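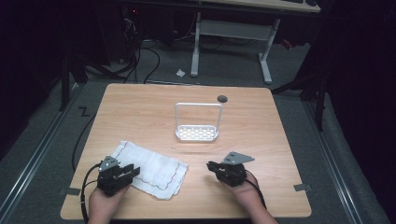
Search the notebook
Enter keyword Go

Monday, July
Themba Makhubela

Napkin work, continued. Still on the question of whether a stiff fold is worth the trouble for the Skirnimstead order, and whether the white rack earns its spot on the table. My opinion going in was no on both counts. By four in the afternoon it had moved a little on the first and hardly at all on the second.

Background for anyone picking this up cold: Skirnimstead wants the white napkins with the dark stitched border delivered folded, so their people can set tables without touching them twice. Mabaso sold them on this before asking us how long a fold takes. The sheet Mabaso sent says 9 seconds per napkin. I would like to meet the person who did that and look at their corners.

What I tried in the morning: plain thirds, then in half. The border is supposed to be your guide. You line up the stitching and the fold comes out square, so they say. In practice the stitch line doesn't run at the same distance from the edge all the way around. If you match the stitching, the edges are off. If you match the edges, the border looks crooked, and the border is what a guest will see. I went with the border. Hirard would go with the edges and we have had this argument before.

Corners. One corner always wants to come up or crumple, and pressing it with the flat of the hand fixes it until you move the napkin. I don't believe the "let it rest" theory. Left six of them alone over lunch and came back to six napkins with the same bad corner. Maybe a warm iron. Maybe starch, though the laundry at Skirnimstead will wash it out and then we're back where we started, and they'll be the ones folding.

Afternoon, the rack. It's the white plastic one with the tall handle and the shallow tray with the grid in the bottom. The idea is that you fold, you put the napkin in the tray, and somebody carries the lot off by the handle. Fine on paper. My complaints:

- The handle goes right over the tray, so you have to come in from the side. Every time you come in from the side you risk pushing the top napkin out of line.
- The tray is shallow. A short stack sits all right. A taller one leans.
- The grid leaves a faint pattern on the bottom napkin if it sits there under weight. Hirard can't see it. I can see it.

In its favor, it does keep the finished ones off the table, and the table is where I lose them. I kept setting a new cloth down on top of a done one. So there's that. I tried the rack in the middle of the table and then at the back by the grommet hole, and the middle was better for reach. At the back I was leaning over the work and dragging my sleeve through it.

The table itself I have no quarrel with. The wood top is smooth enough to slide a cloth on and it shows up white fabric well. Keep the gray tape marks at the edges where they are, please. I don't care if they look untidy. They were put there so the table goes back to the same spot and I'm tired of finding it somewhere else.

Numbers, such as they are. The order is 3000 napkins. We have 239 folded to a standard I'd sign for. Mabaso wants the first 100 sent ahead as a sample and I have no objection, provided they go flat in a box and not in that rack. I have seen the van.

Somebody (Hirard) brought up the Meteo folding board again. I have read the leaflet. It's a sheet with hinges that costs more than the napkins, and every picture in the leaflet shows a shirt. If they send one on loan I'll try it with an open mind, or a fairly open one. I'm not putting in for the money.

To do:
Iron test on a dozen, half with starch and half without. Mark which are which this time.
Measure the stitch line on a fresh bundle. If it wanders on all of them, that's a question for the supplier and we can stop blaming our hands.
Find a tray with no handle.
Ask Mabaso where the 9 seconds came from - in writing.

Added later, 5:20. Hirard did a run matching edges instead of border. They stack better. They look worse. I've kept two of mine and two of his clipped together in the drawer so Skirnimstead can pick, and I'll go along with whatever they say, but I want it noted that I said border first.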